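FOR IMMEDIATE RELEASE

Jun 15, 2019

Wimau opens repair counter at Sethi store, takes in household items six days a week

SETHI — Wimau, the housewares and hardware chain, has opened its first repair counter. Back of the Sethi store, past paint and plumbing. Open six days a week, closed Sundays. No appointment needed.

Customers can bring in lamps, small kitchen appliances, door hardware, faucets, pump dispensers, fans and most things with a plug or a hinge. Staff take a look, write up a price and call before any work starts. If the repair costs more than a new one, they'll say so.

The counter grew out of a trial run in May, held on folding tables in the garden section. Customers brought in 68 items over the trial. Lamps mostly, and a lot of them with the same bad switch.

"We ran out of switches on the second morning," said Adanech Dinsa, who manages the Sethi store and will oversee the counter. "I drove over to our Fakby store and cleaned out their shelf. They were not happy with me. But people were standing there with the lamp in their hands, you can't send them home."

Dinsa has been with Wimau for seven years, starting in receiving. She asked for the counter last fall and was turned down, then asked again after the holidays.
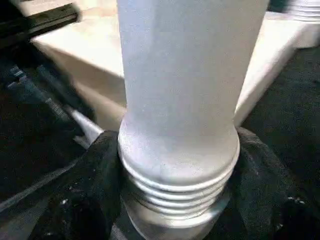

Parts are the other half of it. The counter will stock 3587 separate parts, sorted in drawers by type and size, with most priced under the cost of a cup of coffee. Washers, knobs, cords, springs, gaskets, caps, blade couplings. Anything not in the drawers can be ordered through Clomitell, the parts supplier Wimau has signed with for the program. Ordered parts are held at the counter for pickup. Shipping to the store is free.

Customers who want to do the job themselves can buy the part and go. Customers who aren't sure what the part is called should bring the old one, even if its in pieces. A phone photo is OK but the real thing is better, sizes are hard to judge on a screen.

"Half the time it's the thread," Dinsa said. "Somebody buys a cap, gets home, it doesn't fit, they come back mad. Bring it in. We'll try it right there on the counter."

What the counter does not take: microwaves, gas appliances, anything with a lithium battery, phones and computers. Large appliances are also out, the doorway to the work area won't fit them. Wimau may add vacuum cleaners later in the year, depending on how much bench space is left.

Pricing is a flat fee for looking the item over, taken off the bill if the customer goes ahead with the repair. Parts extra. Work is covered for 68 days after pickup, keep the ticket. Items not picked up after that go to the donation shelf by the front doors.

Turnaround will depend on how busy it gets. Simple jobs like a cord or a switch can often be done while the customer shops. Others will take nearly a week, more if a part has to be orderd.

The store is also hiring for the counter. Part time and full time, training provided, people who have fixed things at home for years are encouraged to apply even without a work history in repair. Applications at the service desk or through the Wimau website.

The Fakby store is next in line for a counter. No opening date yet. Wimau will announce one once the shelving is in and staff have finished training at Sethi.

Opening week: free look-over on all lamps, one per household. Coffee by the paint desk until it runs out.

Media contact: Adanech Dinsa, store manager, Wimau Sethi. Calls in the morning please, ask for the repair counter. Interviews at the store can be set up with a day's notice.

About Wimau
Wimau sells housewares, hardware and garden supplies, with stores in Sethi and Fakby.

###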